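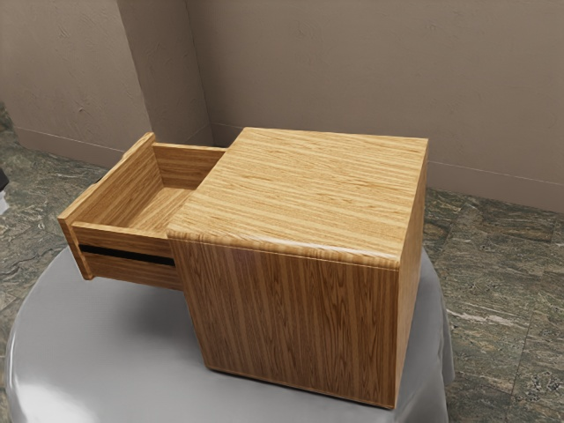
Becoming a regular, again

I've been putting off writing about Kneževič because I was afraid that once I did I'd have to be sensible about it, and I'm not sensible about it, I'm in love with the place. So please take everything from here on as the word of a woman who ate there twice last week and once the week before that, and who is already wondering what the soup will be tomorrow.

Some of you know we moved to Plordale over the winter. I've written plenty about the boxes and the heating and the neighbor's rooster, so I'll spare you. What I haven't said much about is how strange it was to live in a town where I didn't have anywhere to eat lunch. I don't mean there wasn't food. There's a sandwich chain out by the highway, a pizza place that does a good slice if you get there early, and a coffee shop with the kind of muffins that weigh as much as a shoe. But in Nindley I had a lunch place. I'd had the same one for nine years, and when I walked in they put the kettle on before I'd got my coat off.

That was Heidrun Kaufmann's place, for anyone who has joined lately. A narrow room with a counter down one side and a long shared table down the other, and Heidrun at the back with her reading glasses pushed up in her hair, ladling. She made one soup a day, one hot plate and one cake, and if you didn't like the look of any of it she'd make you an omelet and be perfectly nice about it. I went in the first time to get out of the rain. I went in the last time with a plant and a card and made a fool of myself crying into a bowl of split pea.
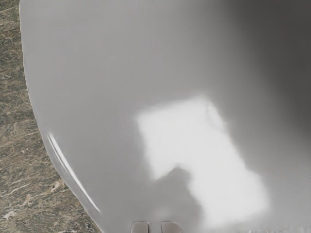

So when we got here I went looking, and I went about it all wrong. I made a list. I read reviews, which I never do, and I drove out to places that had been recommended by people who I now think must like very different things from me. One had a menu you had to scan with your phone. One had wonderful bread and chairs like bar stools for giraffes. I ate a perfectly good salad in a very handsome room and the young man asked me how everything was tasting before I'd had a bite, and then again as soon as I had, and I went home feeling lonelier than if I'd had toast over the sink.

My husband said I was auditioning them. He had a point. You can't walk into a room and expect it to be nine years old. Heidrun didn't know my name until well into the first spring, and I remember quite a few lunches at the beginning when she barely looked up.

I gave up the list in the end and just started having lunch wherever I happened to be when I got hungry. And one morning I'd taken a pair of boots to be resoled, and the cobbler told me to come back after lunch, so I asked him where he ate. He pointed across the street without even turning his head.

From outside, Kneževič doesn't look like much. It's a brown door next to a dry cleaner, with the name painted on the glass in letters that somebody has touched up by hand over the years, so that the K is a good deal fresher than the rest. There's a menu in the window but it's from another season entirely (it was snowing and they were offering me cold cucumber soup). If the cobbler hadn't pointed I'd have walked past it until I died.
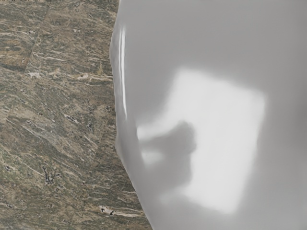 Forough Abbasi

Inside it was warm and loud and it smelled of onions that had been cooked for a very long time. Every table was taken. I stood there by the door doing that thing you do, half smiling and half getting ready to leave, and a woman with a stack of plates along her arm said, "You're one? Sit with him," and nodded me over to a table where an old man was doing a crossword. He moved his newspaper over to make space and went right on with it. I don't believe we said ten words to each other. It was the nicest lunch I'd had since the move.

I had the stuffed peppers. I've had them a good many times since then, so I can speak with some authority. They come in a deep bowl with a lot of sauce, and the sauce is thin and sharp and very red, and there's a spoonful of mashed potato sitting in the middle of it like an island. The rice in the filling is soft, almost gone, and the meat has plenty of black pepper. My mother stuffed everything that would hold still – grape leaves, onions, quinces once – and she'd have had opinions about the potato. She'd have finished it, though, and then asked what was in the sauce and not believed the answer.

The bread comes whether you want it or not. The pickles too. There's a bean soup on cold days that you could stand a spoon in, and a chicken soup with tiny noodles on the others, and on Fridays there's fish, which I haven't tried because on Fridays there's also a line out the door and I'm not good at lines when I'm hungry.

Then there's the Dradar, which I have to tell you about because I've been asking everybody I meet whether they've heard of it and so far they haven't. It's a layered cake, served cold, in small squares. Walnuts, a dark jam that I took for plum, a thin dough that's gone soft from sitting, and something sour in the cream that keeps it from being too much. The woman with the plates told me it was her aunt's, and the name was a family joke that stopped being funny before she was born, and that was all she'd say on the subject. I've tried to make it at home twice. The first one slid. The second one held together and tasted like a granola bar, and my husband ate it with great courage over several days.

I've been thinking about what it is I like so much, apart from the peppers. Part of it is that they're not trying to find out what I want. They've got what they've got, they've cooked it since the morning, and when it's gone they rub it off the board with a sleeve. I used to think of that as an old-fashioned way to run a restaurant, and maybe it is, but it's very restful to be on the receiving end of it. I spend all day choosing things. I'd like to sit down and be handed a bowl.

The other part is the tables. Because they sit you with strangers, you end up knowing people a little. Not friends, exactly, I couldn't tell you where any of them live. But I know that the crossword man salts his food before he tastes it and that the two women from the bank split one dessert and always let the same one have the last forkful. I know somebody's daughter passed her driving test. In a town where I still get lost coming back from the dentist, that's worth a lot to me.

I did wonder how they do it for the money. A full lunch with the bread and the pickles costs less than my giraffe-chair sandwich, and there can't be much left over once the butcher's been paid. I asked (I'm nosy, you know this about me) and the answer was that they own the building, they bought it years ago when this end of Main Street was mostly shutters, and they don't open for dinner. They did for a while. It was twice the work and the evening people wanted wine lists. So they stopped, and now the door gets locked in the middle of the afternoon and everyone goes home and has a life. They still had to find $800 last month for a new part for the walk-in, and she told me the price the way other people tell you about a death in the family.

I wrote to Heidrun about it all, on paper, since she won't do email. I worried a bit about how she'd take it. I think I felt as though I was telling an old boyfriend I'd met someone. She wrote back on the back of an order slip, which made me laugh out loud in the hallway, and most of it was questions. How do they thicken the beans? Do they put caraway in the cabbage or leave it out? Is the bread theirs? She's planning to come see us in June, her first proper time off in longer than she'd say, and she wants to be taken there before she's taken anywhere else. I've already warned the woman with the plates. She shrugged and said, "Tell her come early."

If you're ever out this way, here's what I'd tell you too. Come early. There's parking behind the dry cleaner, 4 spaces, and the one nearest the wall is no use unless you're very thin. Bring cash, as the card machine has moods. Don't ask for the cucumber soup until it's hot out. And if they put you at a table with somebody you don't know, just pull out the chair and say hello, and pass them the pickles.

I had meant to put my own bean soup recipe at the end of this, the one with the smoked paprika that a few of you asked for after the last post. I've gone on far too long already and the dog is standing by the door with his leash in his mouth, so it'll have to be next time. Start saving your parmesan rinds. You'll want at least a couple, and a big pot with a lid that fits.

Posted 5/3/22 in Eating Out, Plordale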